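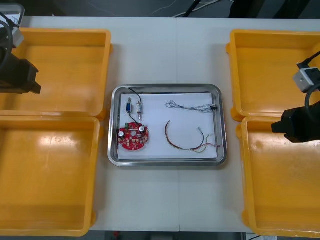
The cell, bins out, tray loaded, both arms parked.

July 24, 2024

Long day with the sorting cell, and my back knows it. I got in early so I could have the place to myself before Samuele showed up with his questions (I like his questions, I just like them better after coffee). The plan was the full once-over: cables, fingers, cameras, then teach the drop points again on both arms. I'd been putting it off since March, when we moved everything over from the Selinley building and I told everyone the settings would carry across just fine. They did not carry across just fine!

The left arm was the worst of it. It has been setting parts down a hair too far toward the table's middle, and with a circuit board that means you catch the rim and the thing tips. I spent most of the morning blaming the camera. Took the cover off, cleaned the lens, put the cover back, ran the calibration, same error. Then I did what I should have done first and put a wrench on the base bolts, and 2 of them turned. Not much, a quarter turn maybe, but come on. I snugged them up in a cross pattern, marked each one with a paint pen so I can see if they creep, and ran the calibration over again. Much better numbers.

While I was down there I redid the cable loop as well. Whoever routed it (me, it was me) left it short enough to pull when the wrist rolls all the way over, and there was a shiny spot on the jacket where it had been rubbing. I gave it more slack and new ties, and I wrote the length on the inside of the cabinet door so I don't have to guess next time.

After lunch I went through the drop points one by one. The tray stays in the center, and each kind of part gets its own bin, boards on the left near the front, wire stuff mostly on the right. I like to lay fresh paper in the tray before I start because the cameras hate shiny steel. Samuele thinks a gray mat would do the same job and last longer, and he may be right, so I asked Ilaria to order one from Parisi.

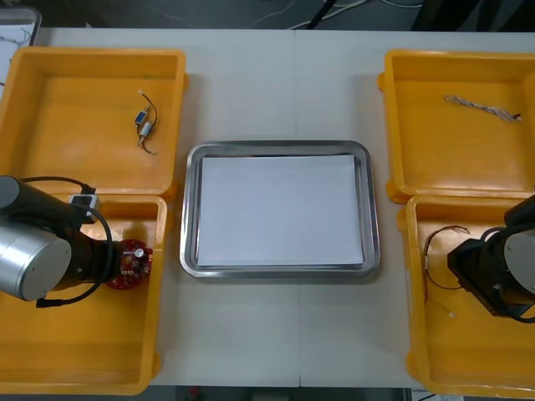 and by midafternoon I was slow-stepping both arms with my thumb on the hold button, which is dull work but you really do hear things at that speed. The right one has a little tick in the wrist. I ran it back and forth until I was sick of it and I still can't say whether it's the gear or only the cover plate. The log says that arm is past 4,000 cycles since its last grease, so it gets grease tomorrow and we'll see if the tick goes away. If it doesn't, I'm calling Ateck and they can listen to it over the phone like last time.

Fingers next. I wiped down all 4 with alcohol, checked the grooves at the tips for grit and squeezed a feeler gauge between each pair to see if they close even. The left pair did. The right pair was touching at the bottom first, so I loosened the screws, closed them on a flat shim, and tightened them again while they were holding it. Old trick from my Carano days, works every time.

Last job was the reach check. You send the wrist down into a bin with the fingers open, go as low as you dare, and watch the wrist camera to make sure you've got room on both sides before you save the point. I set the floor limit a touch higher than before. I'd like the fingers to stop short of the plastic, and the parts stand up enough that we can still grab them.

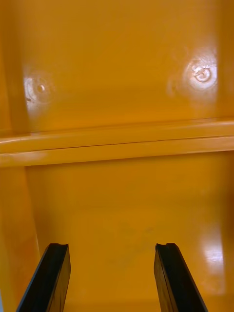
Brunello Monti wrote back tonight, after I sent him my new limits, that I'm being too careful and that thin wire will slip right out if the fingers can't get down near the floor. He'd keep the old height and slow the last bit of the move instead, so a touch doesn't hurt anything. Then he added that I should check the base bolts again after a day of running, because paint marks are no use if you never look at them. Fair!

So I think I'll try his way on the right arm only, where the wires go, and leave mine on the left. Two different limits in one cell bugs me, but I can live with it for a week. Miloslav wants the whole thing back in service by noon, which leaves me the morning for the grease, the tick, and a backup of the new points. Must remember the backup. Also we're nearly out of alcohol wipes, and somebody has walked off with my good hex key again.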